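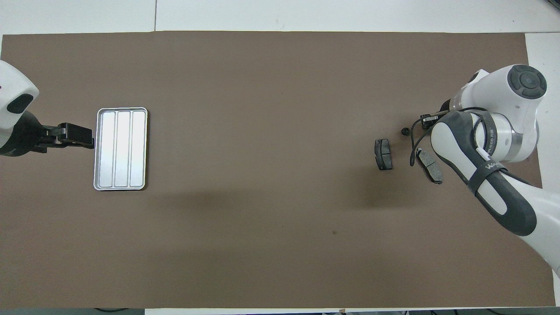
4.2 Do appointed members really vote differently?

The claim we test in this section is an old one: that a person appointed to fill an empty seat on a local council votes more closely with the majority that picked them than an elected member would. Uzor and Olatunji reported a large effect in their study of Hurnico County, and the result has been repeated often, mostly by people who did not look at how the votes were chosen. We think the effect is real in some towns. We doubt it is as large, or as general, as the later literature makes it sound.

Our data cover 926 vacancies in 74 councils over 12 years. For each one we recorded who held the seat before, who made the appointment, how long the new member served before facing voters, and how they voted on contested motions. A motion counts as contested if at least two members opposed it. This rule matters more than it looks. Most council business passes without a fight, and a sample that includes routine votes will show nearly everyone agreeing with nearly everyone else.

Under the contested-only rule, the gap between appointed and elected members shrinks in most councils and disappears in several. It stays wide where the appointment was made by a bare majority, with no public interview of the candidates. That pattern fits the loyalty story. It also fits a duller one, in which a divided council picks someone who already agrees with it, and that person goes on agreeing. Ogundipe treats these as the same thing. They are different claims, and a study that starts counting on the day of the appointment cannot tell them apart.

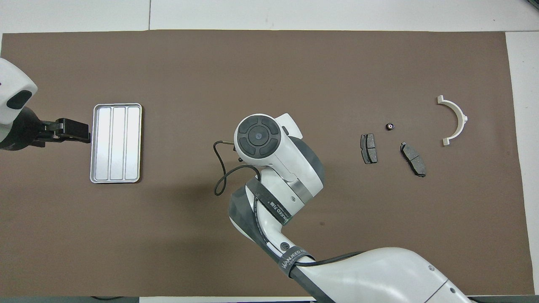
GILLIES, July

Figure 2. Metal tray with three long compartments, on a brown mat.

The Gillies case is the one most often cited for the loyalty story, so we went back to the minutes. The seat fell open two months before the budget vote, and the council filled it in one evening session, over the objection of the minority. The new member, Asabe Sani, then voted with the majority on every budget motion. Written up that way, it sounds settled.

The minutes are less helpful. Sani had spoken at public hearings for years before the appointment and had taken the same side on the budget each time. She broke with the majority on both zoning motions that followed, a fact missing from the two published accounts. When she ran for the seat she kept it, and her record after the election is close to her record before it. If the appointment bought her vote, it is hard to see when the payment stopped.

Buckley argues that cases like this are rare and that the average should carry the argument. Perhaps. But the average is built from cases, and we found coding problems in those we could check by hand, nearly all of them tilted toward the expected result. Absences were sometimes entered as votes with the majority. In Numar, a member elected in a special election was listed as appointed for the whole term. We corrected these where the minutes allowed it and dropped the vacancy where they did not — a choice that costs us some of the smaller towns.

Section 4.3 repeats the test using only members whose views were on record before they took the seat.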